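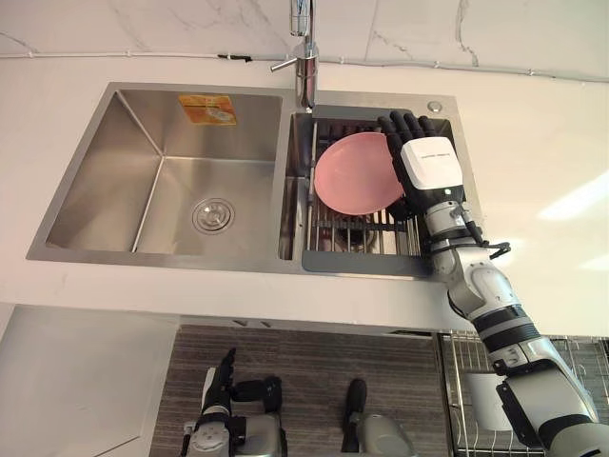
Una mañana en Dranoven: el robot que friega (o lo intenta)

El lunes me acerqué a la jornada de puertas abiertas de Dranoven, que alquila su Fustodier por meses a comedores y pisos tutelados. Iba por curiosidad y por el café, lo confieso, y me quedé pegada a la cocina de muestra casi toda la mañana. ¡Qué manera de coger un plato por el canto! El catálogo habla de 50 tareas domésticas - yo con fregar y recoger ya firmaba.

Luego nos dejaron curiosear las pinzas de cerca, que van con otro contrato, más barato.
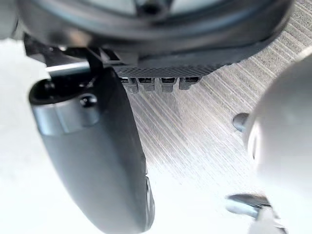 ¿Se puede alquilar solo un mes?
El mínimo son 31 días, con la instalación incluida y un técnico al teléfono en horario de oficina.

Girish Agarwal llevaba la visita y contestaba a todo, hasta a lo del precio: unos 1000 euros al mes, mantenimiento aparte. Lo de «aparte» me gustó menos, la verdad, y así se lo dije.

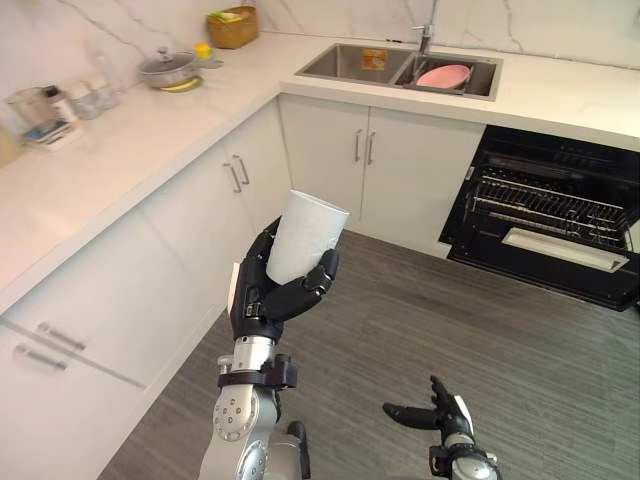 El Fustodier con un vaso de papel en la cocina de muestra.

Me faltó ver más rato el escurreplatos, que es donde yo pierdo la paciencia en casa. Con tanto alambre fino, la pinza tiene que meterse en huecos muy justos. 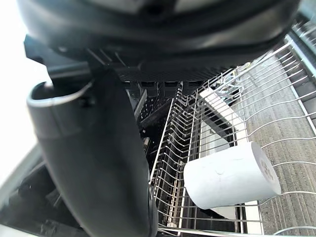
Según Jolanta Olszewski, que el contrato obligue a pagar los 365 días aunque el comedor cierre en agosto es para pensárselo dos veces. Yo he pedido el presupuesto por escrito y en octubre vuelvo.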